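Ilel Countertop Ramen Station
Sold and serviced by Stulton

Hot noodles from a box on the counter, at two in the morning, with no one on shift. I've been chasing that since I ran the night desk at a motel and lived on crackers, so you can imagine how happy I am to finally have the Ilel in the catalog!

I'm Aksel Briem, I look after the food machines at Stulton, and I write these pages myself (you can probably tell). If something here doesn't make sense, send me a message and I'll fix it.

What it does

You load it with cups of dried noodles and sealed broth packs. A customer taps the screen, picks a broth, pays, and the Ilel drops a cup, opens the broth, adds hot water and slides the whole thing out through a little door with a lid on top. Start to finish it's about 4 minutes, and most of that is the noodles soaking. You can't rush noodles. I've tried, and what you get is crunchy.

There are 3 broths to choose from at any time. Ours ships with miso, chicken and a spicy tomato that I was very rude about until I tasted it. You can swap any of them for whatever you like as long as it comes in the right size pack, and the screen lets you rename the button, so go ahead and call it Grandma's Soup if you want to.

Where people put it

Break rooms, mostly. Also laundromats, dorm lobbies, climbing gyms, and a ferry waiting room in Mununport that goes through more spicy tomato than everyone else put together. Preben Overgaard runs that one and he has become a bit of a noodle evangelist. He wrote to me in January to ask whether we could make a chowder. We're looking into it, Preben!

The machine needs a regular wall outlet and a cold water line. If you don't have a water line nearby, there's a tank version that you fill by hand, and it's fine for a small office. For anything busier I'd really push you toward the plumbed one. Filling a tank gets old fast, and when it runs dry the screen just says "Back soon," and hungry people take that personally.
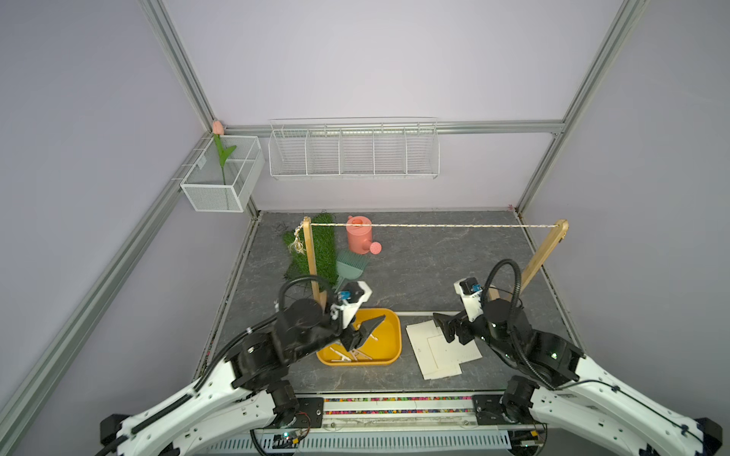
Noodles need company, which brings me to the topping bar. It's sold separately, and it's a self-serve shelf that sits next to the machine and holds scallions, chili flakes, sesame, crispy onions, anything you can put in a small tub with a lid. People love it out of all proportion to what it costs. Think about the layout before you buy tubs, though. A long wire rack with five open compartments in a row, like the white one hanging on that back wall, is the sort of thing I'd go for with the dry toppings: one kind per slot, and you can tell what's low without picking anything up. Fresh scallions want to be cold, so keep those in a fridge and put them out in small amounts. The chili oil should go on a tray of its own. It drips, always, no matter what the bottle promises.

Cleaning

Okay, the boring part, but please read it. Every evening the machine runs a hot rinse by itself, and all you have to do is empty the drip drawer in the morning. Once a week you take out the broth nozzle and the chute (they twist off, no tools) and wash them in the sink with dish soap. Let them dry all the way before they go back in. If you skip this, the chicken broth will let you know, and so will anyone standing near it.

Descaling depends on your water. Hard water areas will need it more often, and the screen nags you when it's time. I'd put a filter on the line from day one.

What's in the crate

The machine, 2 keys, the water hose and fitting, a starter case of cups and broths, and a printed guide that is much shorter than this page. The topping bar, card reader and floor stand are extras. Get the card reader. I know some of you want to go coins only, and I respect it, but you'll be ordering the reader a month later and paying shipping twice.

Repairs and parts

We keep nozzles, door motors and screens on the shelf at Stulton. Anything deeper than that goes to the workshop at Ó Dálaigh, who've been fixing vending equipment for longer than I've been eating out of it. They can usually talk you through a stuck cup over the phone, so try that before you box the thing up (it's heavy, and the box is worse).

Noise

I get asked this a lot. It hums while it heats and there's a clunk when the cup drops. Fine for a lobby. I wouldn't put it on the other side of a thin wall from somebody's bed.

Pricing

We quote by the machine, with a better price on the second one. Tell me where it's going, whether you have a water line, and how many people walk past it on a normal day, and I'll send you a number. If you'd like to taste the broths first, ask for the sample box and say whether you want it mild or spicy.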